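Setting up a dedicated server for Girkwood

Updated 06/02/2022

Contents: Before you start / Install / Config file / Ports / Moving an old save / Faults

Before you start

Girkwood can be hosted from inside the game client, but a world hosted that way stops when the host player quits. The dedicated server runs as a separate program and keeps the world open with no client attached. It needs a 64-bit system, 8 GB of memory and a wired connection. The server does not need a graphics card.

You do not need a second copy of the game. The server files are a free download from the same launcher page, under Tools.

Install

Make a folder outside the game's own directory. Unpack the server files into it and run the start script once. The first run writes the config file and an empty world folder, then stops with the message "no world name set". This is normal.

On Linux, mark the start script as executable first. Do not run it as root.

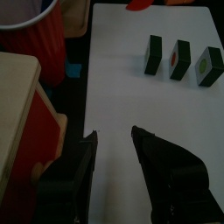 Adoración Barrios writes that on her machine the first run produced no config file at all, and that the cause was a folder path with an accented letter in it. Plain letters and digits are safe. Spaces are accepted on Windows but break the Linux script.

Config file

Open server.cfg in a text editor. The lines that matter at this stage:

world_name = erow
max_players = 8
save_interval = 130
pvp = off
password =

The world name must be in lower case. Erow is the default map; the other one shipped with the game is Marnach, which is larger and takes longer to load. The map cannot be changed once a world has been created, so decide now.

The save interval is in seconds. Lower values mean less lost progress after a crash, but each save pauses the world for a moment, and on a slow disk players will notice it as a stutter. Leave the password blank only for a server on your home network.

Ports

The server listens on two UDP ports. The base port is set by the line port = 789, and the second is always the next one up. Forward both in your router. On Linux, ports this low are reserved, and the server will refuse to start under an ordinary user account – pick a higher base port in that case and tell your players which one.

Check from outside your own network. Many routers will not connect you to your own public address, and the test fails even when the forwarding is correct. 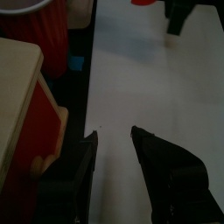
Manuela Piras asks whether the second port can be left closed if the server is not meant to show in the public list. It can. Players then join by typing the address and base port, and the only loss is the ping figure on the join screen.

Moving an old save

Stop the server. Copy the world folder from the client's saves directory into the server's worlds directory, and set world_name to match the folder name. Saves made before the September patch must be opened once in the client and saved again. The Jurčo mod stores its items in a separate file, jurco.dat, which has to be copied too – without it the items are deleted on first load.

Faults

"World locked": a client still has the save open. Close it, delete world.lock and start again.

"Version mismatch": update the server files by hand. The launcher does not update them with the game.

Players drop out at the loading screen: raise join_timeout. Marnach often needs this on older machines.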